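Workshop notebook – Monday
Consuelo Valderrama

Back at the bench by 8:40, coffee in hand, and straight into the pale sheets for the Namia job. These are the ones I left on Friday with a note saying "look at edges before doing ANYTHING" and I'm glad I wrote it in capitals, because my first instinct this morning was to start folding.

Quick recap for whoever picks this up after me. Kallum want the covers to lie dead straight along the long side so they butt up neatly against the next one. The face side can have a bit of life in it, they don't mind that, but the edge is what people will see when they walk in. We have 66 to get through and I'd like to settle the method on the first couple before we commit (remember the Drodport order, where we found out at the end and had to redo the lot!).

So I took 2 and tried them different ways. The first I laid out and left under the long board for 20 minutes with nothing else done to it. The second I smoothed by hand from the middle outward, then put under the board for the same time. The hand-smoothed one came out nicer on the face, no question – but it had more going on at the edge than the lazy one, which I did not expect. My guess is that I was pushing all the slack out to the side and it had to go somewhere.

I went along the edge with my eye right down at the level of the surface, which is by far the best way to catch anything. From standing height you'd pass every one of these. Down low, a tiny lift looks like a hill. 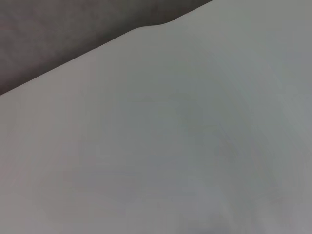

I'd call anything with a soft, rounded rise like that a "maybe", and put it to one side. Sharp creases are a straight no. I haven't decided what to do with the maybes yet. Sotelo used to let them through if the rise was gentle and away from the corners, and I have some sympathy with that, but then Sotelo's pieces went on a back wall and these won't.

Things to try this afternoon: smoothing along the length instead of out to the side, and doing the edge first, before the middle gets touched at all. Also want to swap the lamp over to the other end of the bench. The light falls off toward the near side and I keep thinking I've found a dip when it's only shading.

Still need from Kallum: which side faces the door. I've asked twice.

Board goes back on its hooks when you're done, please, not leaning by the sink.

Recent entries
Drodport redo – what we changed
Cutting table, new top
Namia samples, first look
Glue notes (May)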